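Share 63 | Comments 2

7. WHEN THE CELL WILL NOT LET GO OF THE BOX

The carton-folding cell stops with Fault 534 (Grip Not Released) when it has been told to open a gripper and has reason to believe it didn't. The Rillthorpe site logged this one up to 63 times in January, mostly at the hour when everyone had gone for tea.

CAUTION: The arms hold position under power during a fault. They look asleep. Keep your hands out.

7.1 Press STOP on the pendant, then wait for the amber light. Pressing it harder does not bring the light on sooner.

7.2 Open the wrist view and find out what the fingers have hold of. A single panel edge between the tips, as below, is a normal grip. Two layers is a misgrip; go to 7.5.

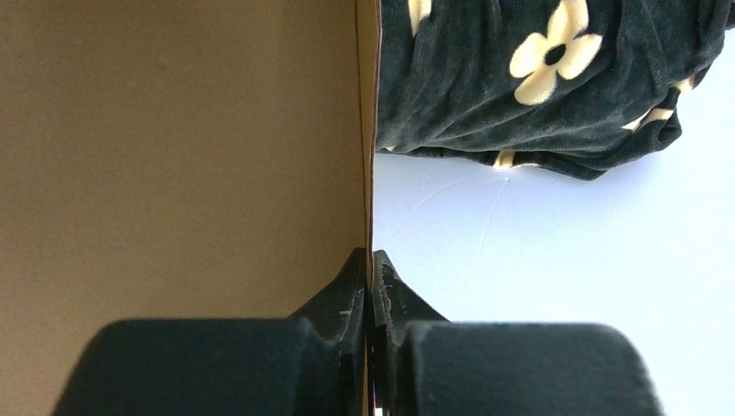
7.3 With a normal grip, select RELEASE, SLOW. Do not pull the cardboard free by hand. The Clondville crew tried it, and the Forkosora office now has a fingertip in a jar (the robot's).

7.4 If the fault clears, back the arm off and check the wrist view again before you resume.

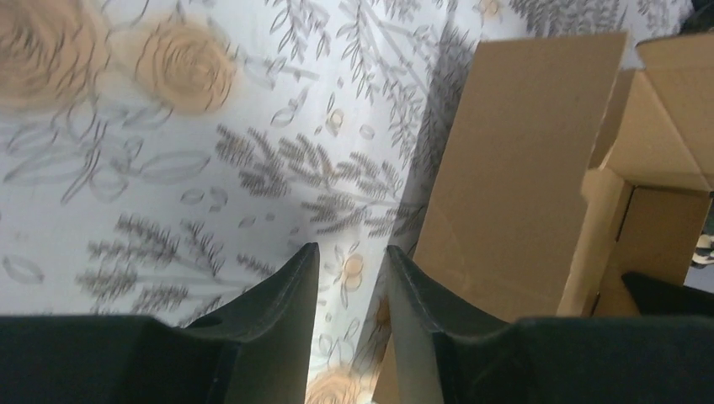 Fault 534 comes back most often when the vision system has lost its colour reference. Run CALIBRATE, SURFACE each time the cover is changed. A printed cover is allowed, and the grey leaves and tan roses under the fingers here are fine, provided the system has been introduced to them first. The Uçar template assumes plain white and will sulk.

7.5 For a misgrip, use the overhead view to check the clearance between the wrists. If they are as close as these two, jog one arm only, and jog it away from the other. Moving both at once is how we came to write Section 8. 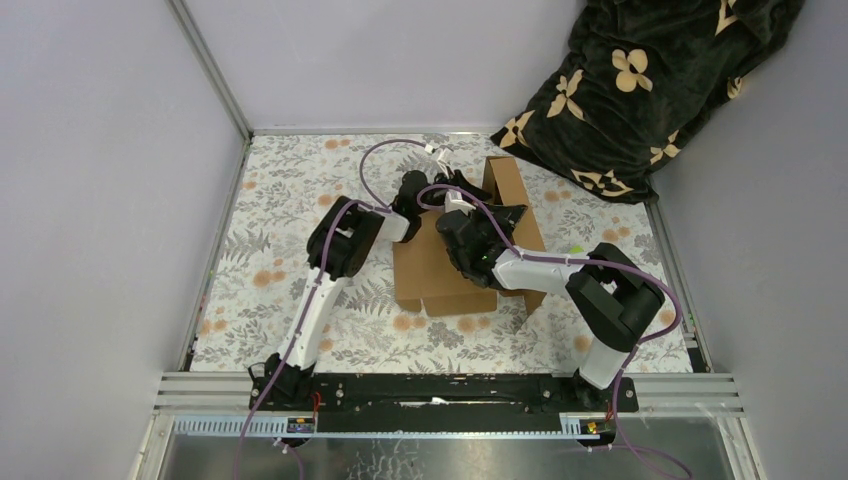
Fig. 7-3. Both arms at the box, wrists close together.

7.6 Record the fault under code 3381 and send the log to Gerrit Tshabalala. "It just stopped" will be returned to you for more detail.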